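In defense of the phone by the bed

I stayed in 10 hotels last year, which for me is a lot, and somewhere in the middle of all that I became a person with opinions about bedside tables. I didn't set out to. I went to Quezada in May for a cousin's wedding, got in after midnight, put my glasses down in the dark and heard them hit the floor. The table was the size of a dinner plate and already had a lamp, a card about towels, a card about breakfast and a little dish with two mints in it. My glasses were under the bed. I found them with my foot.

So that's where this started, with me on my hands and knees at 3 in the morning (well, close enough) being furious at a piece of furniture.

Since then the talk in my family has moved on to phones. My sister-in-law helps run a small inn up near Kandirdale and they're redoing the rooms, and the first thing on the list to go is the telephone. Everybody has one in their pocket already, the thinking goes. It takes up space, it gathers dust, guests pick it up once to see if it works and that's it. She told me the new system would have cost them $310 a room, and they have better things to do with the money, like fixing the showers. I can't argue with the showers. I've used the showers.

But I want to argue about the phone anyway!

I like a phone by the bed. I like a real one, with a handset that sits in a cradle and a cord that gets twisted up the way they always do. I like buttons you can press without waking up all the way. When I call the front desk from my own cell I have to find the number first, then I get a recorded voice asking whether I want to make a reservation, and then I'm explaining to somebody in another state that I'm already in the building and I would just like a second pillow. With the room phone I press a button and a person who is maybe forty feet below me says good evening. They know which room I'm in, too. I never have to remember it.

And then there's my mother, who is 88 and travels more than I do. She has a cell phone and she keeps it turned off in her purse to save the battery — I've given up on that one. If she needs help in the night she's not going to unzip a purse, hold down a button and wait for a logo. She's going to reach over and pick up the thing that has been on bedside tables her whole life. For her sake alone I'd keep every last one of them.

Now, the space question is fair. I'll give them that. A desk phone is a big, flat, greedy object and if the table's small it wins and your book loses. But that's a table problem! The hotels that get this right buy a table with some actual top to it, and they think about what happens when an arm comes out from under the covers and starts feeling around. Round is good. I didn't used to think so, I thought round tables by a bed were a waste of a perfectly good corner, but you only have to catch your hip on a square one a few times on the way to the bathroom to change your mind. Wood is good too, it's quieter when you put a glass down on it.
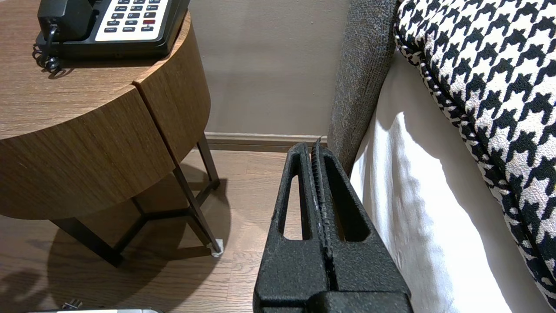 Get the table right and leave the phone, was the gist of a comment under something I wrote on this last fall, from a reader who signed off as Brarnotow. The longer version was that a round table is fine as long as the base is open underneath, so a vacuum can get in between the legs, and that the phone belongs toward the back with the cord behind it, and that anyone who puts it at the front edge has never slept next to one. Brarnotow also wanted it known that the handset should be on the side nearest the pillow.

I've thought about that comment way more than is reasonable. I'm with them on the legs. I've looked under enough beds and tables now (see glasses, above) to say that the solid kind, the ones that go right down to the floor like a tree stump, are where lost earrings and old cough drops go to live. Thin metal legs and a bit of air, and you can see what you dropped. On the handset I'm less sure. It depends which side of the bed you sleep on and nobody at the hotel can know that ahead of time, unless they ask, and please don't start asking.

What bugs me about the no-phone rooms is what gets put there instead. At a place in Trirnent the phone had gone and they'd given me a tablet on a stand. It glowed. I turned it face down and it glowed around the edges. It wanted to show me a spa menu, and to ask for a towel I had to accept the terms of something. I ended up walking down to the lobby in my socks, where the guy at the desk had, of course, a perfectly nice old telephone, and it rang while I was standing there, and he answered it.

I do know which way this is going. The inn near Kandirdale will have its new rooms ready in a few months and there'll be a lovely clean tabletop with an outlet built in, and people will say how nice it looks. It probably will look nice. I've asked my sister-in-law to keep one phone back, in the ground floor room my mother always takes, and she says she'll see what the wiring guy thinks.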